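From: Vibeke Ladefoged
To: Karnley Supporters List
Date: April 16, 2025
Subject: Re: [karnley-fans] Coach to Welereck for the last away game

Hello all, and thank you to everyone who wrote back so quickly — I had a lovely time reading your replies over breakfast, even the grumpy ones!

On the earlier message:

> Is the coach still going ahead if we only fill half of it? I'd hate
> to pay up front and then find myself on the train. Also, does
> anybody know what the crowd was for the Kamus match? The paper
> said one thing and the club site said another.
> Moen

Yes, Moen, it's going ahead whatever happens. The coach costs us 1250 for the day and we already have 1068 in hand, so I'm not losing any sleep over the rest (a few of you have promised me money at the gate, and I do have a long memory). We leave from the club parking lot two hours before kickoff, and we'll come straight home afterward unless there's a loud vote for fish and chips on the way.

I can't help with the Kamus crowd, I'm afraid. I was behind the goal with a cup of tea and a very tall man in front of me, so I barely saw the players, let alone the stands. What I did see was our best half of soccer since before Christmas. We were quick to every second ball, the back line finally talked to each other, and when the third goal went in I hugged somebody I'd never met before. If we play like that at Welereck we should come away with something, and a draw might even be enough — though I've been following this team too long to say it with any confidence.

A few of you asked about the summer get-together. It will be in June, after the players are back from their break, and I'll send a separate note once the clubhouse confirms. Please don't reply to this one with your salad offers, or I'll lose track of them all again.

If you still want a seat on the coach, write to me off the list and tell me whether you'd like to sit near the front. See you there, and bring your singing voices!

Warmly,
Vibeke
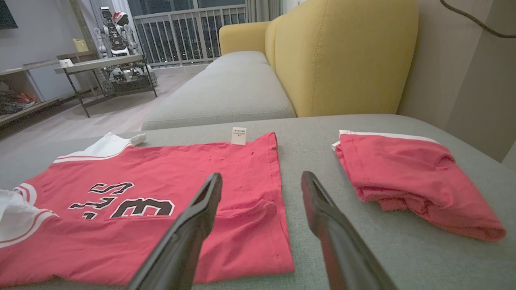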